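Chapter 4
Teaching by Hand: Your First Demonstrations

By now your team has a frame that rolls, a battery that charges, and at least one argument behind it about who left the hex keys at home. Good. In this chapter we stop building for a while and start showing the robot what we want it to do.

I came to this part of robotics backwards. When I ran my first club season at Drindton, we wrote every motion as a list of joint angles, and I was proud of those lists! Ours for the cup-stacking task ran to 206 lines. Then we moved the practice table into another room, the table there was a little lower, and the whole thing fell apart before lunch. We had a competition in September and a robot that could stack cups on exactly one table in the world.

So the next year we tried demonstrations. You pick up a gripper with your own hand, you do the task the way you'd like it done, and you record yourself doing it. Do that enough times, with enough small differences between tries, and you have something a program can learn from. It felt like cheating (I still get a bit of that feeling, and I've done this for years), but it suits students very well, and you can begin before your arm is even finished.

The Bowen Project, which you'll be working on from here to the end of Chapter 7, is built on this idea. Each team collects its own demonstrations for a tabletop task, cleans them up, and trains on them. The kit list is in Appendix B. If your school uses the Herico starter kit, you'll find that its gripper finger screws on from below, so go slowly with the small screwdriver and keep a tray under your work.

Before anyone records anything, spend a session just handling the tools. Open and close them. Reach across the desk and back. Trade with your partner. Your wrist will want to bend in ways your robot's wrist can't, and it's much nicer to find that out now than after 26 recordings.

Look at the markers too. They're the blocky black-and-white squares, and each one has its own pattern so that software can tell them apart and work out which way they're facing. 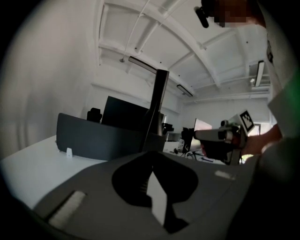
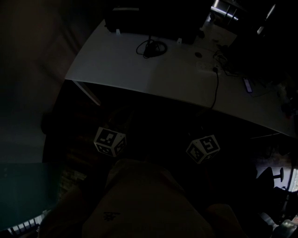
Black-and-white markers, on one gripper in the first picture and on two cubes in the second.

How many demonstrations does a team need before it starts training? For the Bowen task, plan on 800 for the final model, but train a throwaway version after the first 12 so you can check that your files load, your labels match, and the program runs from start to finish.

That throwaway model will be terrible. Mine drove straight into the table, and I was thrilled, because it meant every piece of the software was talking to every other piece. Save a copy of yours. You'll want it in Chapter 6, when we compare models side by side.

Now, some words you'll need. A demonstration is one full try at the task, from the starting pose to the finish. A session is a group of demonstrations made in one sitting with the same setup. A pose is a position plus a direction — where a thing is and which way it points. I'll use these three words the same way all through the book, and I'd ask you to do that in your team notebook as well. The Mirkitz team once used "session" to mean four different things and had to relabel a month of work.

Section 4.1 starts with the starting pose. Bring your notebook, a roll of masking tape, and whatever object your team picked at the end of Chapter 3.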